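Ernitwood Rovers

Ernitwood Rovers are a soccer club from the town of Ernitwood, and I should say up front that I've followed them since I was a kid, so I'm the wrong person to ask for a cool head. I'll try to keep the facts straight anyway.

Origins

The club started as a works team at the old bottling plant and played in borrowed shirts for its first couple of seasons (brown ones, sadly). They moved to Mill Lane once the plant closed, and they've been there ever since. The main stand seats 198, and on a windy day you'll want to be in the back rows.

League history

Rovers have spent most of their life in the second tier of the county league, with five seasons in the top division. The best of those was under Wycliffe Mrema, who had them pressing high up the field long before anyone else at that level bothered. They finished third and I still think they were robbed in the spring - two penalties waved away in one April afternoon!

The drop came two years later. Mrema left, the goals dried up, and a run of 13 games without a win finished them off.

Notable players

Nikola Michalski is the name everyone brings up, a left-footed center half who took the free kicks and the corners and would have taken the throw-ins too if they'd let him. Junpei Higuchi was my own favorite. He played wide on the right, never looked quick, and somehow got past people all the same. He wore number 8 for his whole time at the club. 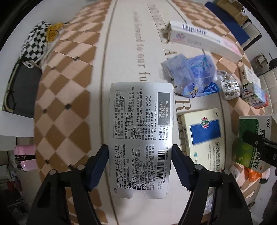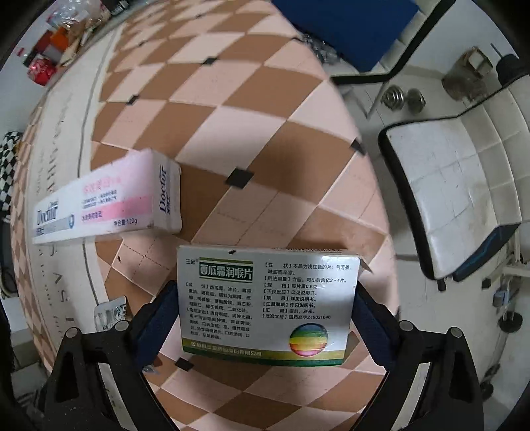

Two medicine boxes, both with Chinese printing.

Current team

Ritu Kandpal took over as head coach after the last relegation scare and switched to a back three, which I wasn't sold on at first. It suits the wing backs, though, and the midfield gets a lot less stretched than it used to. Kumiko Yagi looks after the goalkeepers and also runs the Thursday youth sessions.

Shirts and colors

Home shirts are green with white sleeves. The away kit changes nearly every year and I've lost track of it, but the yellow one with the black collar was the best they've had. The Protine name was across the front for a while, then Kodeo replaced it, and older fans still grumble that the lettering is too big.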